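Ranger son linge de maison sans acheter la moitié du rayon rangement

Tous les ans, vers juillet, on me redemande la méthode miracle pour les placards à linge. Je n'en ai pas. J'ai essayé celle du pliage vertical, celle des housses sous vide, celle des étiquettes de couleur, et la plupart m'ont surtout coûté du temps. Ce qui suit est ce qui a survécu chez moi.

Étape 1 : tout sortir, vraiment tout

Les guides conseillent d'y aller étagère par étagère, « pour ne pas se décourager ». Je n'y crois pas. On finit par déplacer les mêmes taies d'oreiller d'une étagère à l'autre. Videz le placard sur le lit le matin : le soir, il faudra bien que ce soit fini.

Étape 2 : trier par lit et par pièce

Deux parures par lit, une dessus, une propre. J'en avais gardé six pour le lit du fond « au cas où ». Le cas ne s'est jamais présenté. Les draps élimés partent en chiffons, les serviettes rêches aussi. Et si vous hésitez sur une nappe que vous n'aimez pas, vous avez votre réponse.

Étape 3 : plier simplement

Wayne Mapplebeck, dont le blog m'a longtemps servi de référence, recommande de plier chaque drap-housse en huit gestes. J'ai tenu un hiver. Un drap-housse plié en gros rectangle et glissé dans sa taie assortie se retrouve aussi vite, et le résultat tient debout à peu près aussi bien. Pour les serviettes, en trois dans la longueur puis en deux.

Étape 4 : choisir les contenants en dernier

C'est là que l'argent s'en va. Mesurez la profondeur des étagères avant d'acheter quoi que ce soit. Les boîtes Galli sont jolies, mais leur couvercle est pénible dès qu'on les empile. Les bacs Plirkik se vendent comme « respirants » ; je demande à voir. Pour les petites pièces (gants de toilette, torchons, taies dépareillées), un panier tressé ouvert suffit : on y plonge la main sans rien soulever. 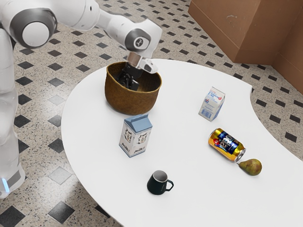

Étape 5 : remplir sans tasser

Le lourd en bas, le quotidien à hauteur des yeux, les couvertures d'hiver en haut. Laissez une main d'espace au-dessus de chaque pile. Quant aux sachets parfumés, Abundio Cárdenas m'assure en commentaire qu'ils éloignent les mites. Les miens sentaient la lavande, et j'ai quand même perdu un plaid.

Étape 6 : revoir le tout une fois par an

Pas tous les mois, comme le voudrait l'application Sineo, qui m'a envoyé des rappels jusqu'à ce que je la supprime. Profitez du changement de couette pour ressortir ce qui n'a pas bougé. Si une pile est restée intacte depuis la fois précédente, elle peut quitter le placard.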